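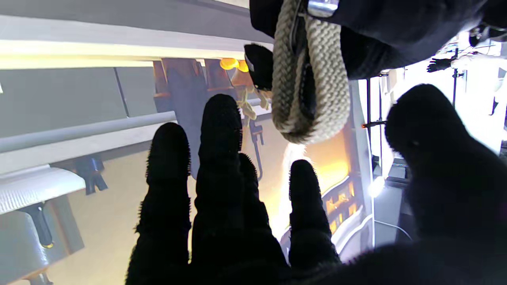

Wrist camera view, gloved hand raised below the hanging rope and dark fabric object.

Halliday handling project: equipment planning report, November

This report covers spending and planning for the hand and wrist equipment at Halliday. It also asks for a decision on the second order.

Spending so far

The first robot hand and its wrist camera are paid for and in use. The Plilness budget line has 23 per cent left. Most of the overspend came from spare finger tendons, which we had put down as a yearly cost and have had to buy twice. Freight was lower than planned.

Gloves

The textile gloves are a bigger item than we allowed for. We budgeted for 30 over the life of the project and now expect to need 36. They wear at the fingertips first, and the fibres work their way into the joints if a glove is left on too long. We have moved the glove change into the weekly check. The extra gloves can be met from the freight saving.

Camera

The present camera is small enough to leave the fingers free, but it has a fixed focus. With the hand open, the thumb sits so close to the lens that it blurs, and it takes up a good part of the right side of the view. Bright lights behind the hand wash out the background. For rope and cord work this matters, as thin strands are hard to pick out against glare. We have asked Pronton for a price on a camera with a wider range of exposure and a bracket that sets it further back.

Second hand

We have quotes from Pronton and Stisex. Stisex is cheaper to buy, but its service contract starts in the first month and does not cover the fingers. Pronton includes two years of parts. Over the full term Pronton costs less, and its hand fits our existing wrist plate -- the Stisex one would need an adaptor made. Delivery from either is 2 months from order.

Decisions needed

We ask for approval to order the Pronton hand from the current allocation, and to hold the camera purchase until the price is in. If the order is placed before the end of November, the hand can be fitted during the planned winter shutdown. A later order would move fitting to spring, with a further hire charge for the test rig.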